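About Gromgate

Gromgate helps small laundries and clothing resale shops plan for their first robot. We don't build robots and we don't take a commission on them. What we love is the part before the purchase order, when there's a spreadsheet open, a floor plan on the table and a lot of good questions in the air!

We started with one customer, a uniform laundry called Flamell, and a budget that had forgotten grippers, spare parts and training. We now set aside 11 percent for those on every plan, and we've written 65 plans so far.

Folding is our favorite job to budget for. A T-shirt looks simple until you have to price the machine that handles it – soft cotton, a ribbed collar, creases wherever they please. We ask every shop for its own everyday garments and build the numbers on those.

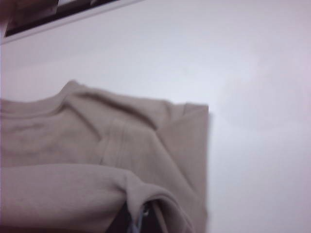 How we plan

A full plan takes 9 weeks. Ulla, our costing workbook, compares buying, leasing and waiting a year, and yes, waiting sometimes wins. You also get a list of questions for vendors and a payback estimate over 60 months, with power, service visits and floor space included.

Our office is in Štefanec, and visitors are welcome (bring your floor plan!). New planning slots open in September.

Page updated August 2024

14 shares
3 comments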